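Can a Two-Finger Gripper Do the Chores? Sink and Drinks Tasks
Student project report, Karkia Robotics Stream
Submitted Thursday, May 22, 2025

1. Background

Our group was asked to judge whether current machines can take over small jobs in a home or a shop. We picked two jobs that people do without much thought: dealing with the stopper in a bathroom sink, and moving a filled cup at a drinks counter. Both were first done by people holding the grippers by hand, so that the limits of the gripper could be separated from the limits of the software.
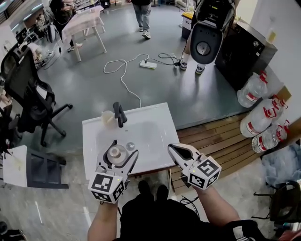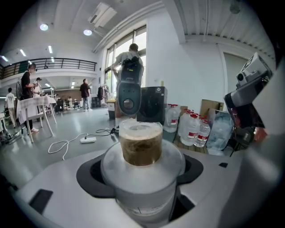 Figure 1. Hand-held grippers at the sink (first) and a filled cup in its white holder (second).

2. Method

The sink basin was mounted on a low stand. The operator used two grippers, one in each hand, and worked from the front edge. For the drinks task, a clear plastic cup of brown, foamy liquid was placed in a holder set into a machine housing, and the operator had to lift it out and put it down on a table.

We recorded 226 demonstrations, of which 19 were thrown out for bad tracking or an operator mistake. The rest were used to train one policy per task. Training was done on the Grornden cluster and took longer than planned, as our jobs were queued behind those of another class. The trained policies were then run on a Macapagal arm pair with the same style of jaws. Each attempt was given a fixed time limit and was scored by two group members. Where the scores differed, the attempt was marked as a fail.

3. Sink task

The stopper is round and metal, with a raised knob in the centre. The knob is the only part a two-finger jaw can hold well. If the jaws come down off centre they push the stopper along the basin, and the policy then has to find it again. The hand operators corrected for this without being told to. The policy corrected for it only when the stopper stayed near the front of the basin.

Reflections were a second source of error. We tried a matte spray on a spare stopper and the number of missed grasps went down, but a household is not going to spray its stoppers, so those runs are left out of the results.

Reaching the faucet lever was not part of the task. We had meant to include it and dropped it after the arm mounts were found to be too short.

4. Drinks task

A thin plastic cup gives way when squeezed. Too little force and it slips, too much and the rim bends and the drink comes over the top. The working range was narrow and it changed with the fill level. We had no force sensor in the jaws and used motor current in its place, which is a poor measure at low loads.

The holder helped. It keeps the cup upright and in a known spot, so most of the approach can be the same every time. With the holder taken away and the cup placed freely on the table, the policy failed on most attempts. Lifting was slow in all conditions. A counter worker would have served several people in the time needed for one cup.

5. Cost

The parts for one hand-held gripper came to $200, not counting the camera. Replacement jaws, cups and one ruined keyboard brought the project total to $900. The arms were on loan from the Tostumton lab and are not included.

6. Discussion

On this evidence the machines cannot yet do either chore at a standard that a household or a shop would pay for. They can do parts of them. A fixed holder, a known cup and a stopper near the front of the basin all raised the success rate, and in each case the improvement came from changing the workplace to suit the robot.

The hand-held results were much better than the policy results with similar jaws. We take this to mean that the jaws are good enough for the sink task and that the weak point there is control. For the cup we are less sure. Our own operators also spilled, mostly on the first day, and a softer finger pad may matter more than extra training data.

7. Further work

The group will repeat the drinks task in July with padded jaws and lids on half of the cups. The sink stand will be raised to normal bench height before any more data is collected. Tracking logs and scoring sheets are in the shared Karkia folder under the project number.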